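Pretow Tabletop Packing Kit: Interim Evaluation Report
Submitted to the Fillodwood Equipment Fund
Prepared by Silvia Pešek, Hrnčiar evaluation group
28 April 2019

1. Purpose of this report

The Fund asked us to review the Pretow kit before deciding on a purchase for the gift-box packing line at Mokatus. This report covers installation, picking and placing of small packaged goods, and the vendor's support service. It does not cover long-run wear, which is scheduled for the second phase.

2. Configuration under review

The kit was reviewed in its two-arm form. Both arms are fixed to one rail at the edge of the table and share a controller. Wrist views are supplied to the software separately from the overhead view, and either can be disabled for testing. The goods are ordinary retail confectionery in plastic, film and foil packaging, chosen to match what Mokatus packs in its mixed boxes. No fixtures, trays or markers are used on the table. The table surface was left untreated at the request of Mokatus, whose own benches have a similar finish.

Installation followed the vendor's manual, version 2. The manual is adequate for mounting and wiring. The section on camera calibration omits the order in which the wrist views must be registered, and we had to obtain this from Pretow by e-mail. A corrected page has been promised.

3. Picking

A total of 391 pick attempts have been logged to date. An attempt is counted as failed if the item is not lifted, if it leaves the fingers before release, or if the operator stops the arm. Attempts interrupted by a controller restart are excluded and listed separately in the log.

Small rigid packs are the simplest items for the gripper from a mechanical point of view. The sides are parallel, the pack does not deform, and the finger opening is well above the pack width. The remaining difficulty is in locating the pack. Glossy plastic under the room lights produces a bright patch that can remove part of the outline from the wrist view, and the software then estimates the pack as shorter than it is. The effect is strongest when the glare on the pack runs into the reflection on the table.
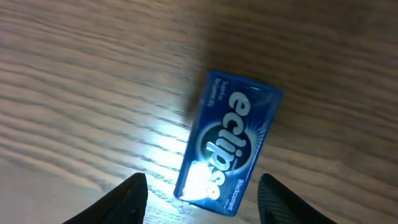

Figure 1. Wrist view of an Eclipse pack, Blackcurrant flavor, with glare over the lower end.

We raised this with Pretow as a defect. The vendor's position is that exposure should be set on site and that the default values are a starting point only. We accept this in part. The exposure setting is reachable only from the service menu, and a line operator at Mokatus would not normally have that access. We have asked for it to be moved to the operator menu.

Motion blur is a second factor. The software accepts wrist frames during travel unless the "settle" option is switched on. With the option on, each pick takes longer, and we recommend it for the first weeks of use regardless.

4. Item separation

The kit plans each pick from the items it can distinguish at that moment. Where two items lie close together, it has to choose an approach that leaves room for both fingers. The planner handles this by rotating the wrist, and if no rotation is acceptable it skips the item and returns to it later. The skip is recorded in the log but is not shown on the operator screen.

Flexible wrappers present a different problem. The crimped ends of a chocolate bar are detected as part of the item, so the computed center is correct only when both ends are seen. If one end is folded under, the grip point shifts toward the other. The grip usually holds, but the bar then hangs at an angle and needs more clearance at the box wall.

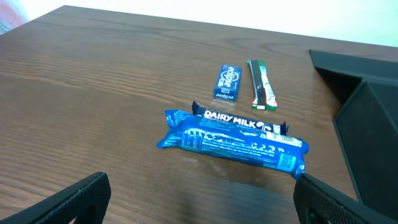 Anežka Charvát asked that we record her disagreement on this point. In her view the angled bar is a matter for the packing recipe and should not be scored against the gripper, as a wider approach height at the box would absorb it. She would also like the skipped items shown on screen before any further work is done on grip points. We have kept the present scoring so that the first and second phases can be compared, and have added her screen request to the list in section 7.

5. Placing

The target container is a shallow box with a hinged lid. The recipe divides the compartment into positions, and the arm nearest to an item is assigned to it by default. The assignment can be overridden item by item, but not by item type, and this makes recipes for mixed goods slow to write. 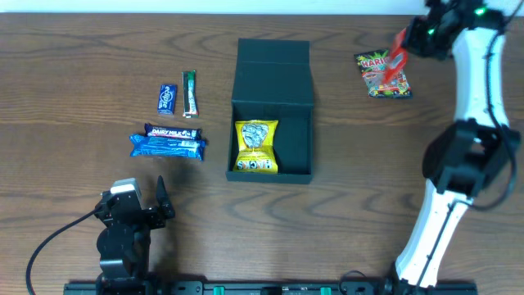
Figure 2. Both arms at the rail, with the open green box and confectionery on the table.

Bags are placed flat. A bag that lands partly over the next position blocks it, and the software has no check for this. Pretow states that an occupancy check is planned for release in June.

6. Vendor support

Support requests were sent by Sewwandi Khondokar and answered by Ubaldo Longo at Pretow. Replies were technically sound. Of 9 requests, 2 are open: the calibration page and the service menu access.

7. Requests to the vendor

Exposure setting in the operator menu.
Skipped items shown on the operator screen.
Arm assignment by item type.
Occupancy check before each placement.
Corrected calibration page in the manual.

8. Next steps

Phase two will repeat the picking series with the settle option on throughout, followed by a run of 30 complete boxes using recipes written by Mokatus staff. Igor Skála will supervise that run. We ask the Fund to hold the purchase decision until the occupancy check has been delivered and tested. No change to the approved budget is requested.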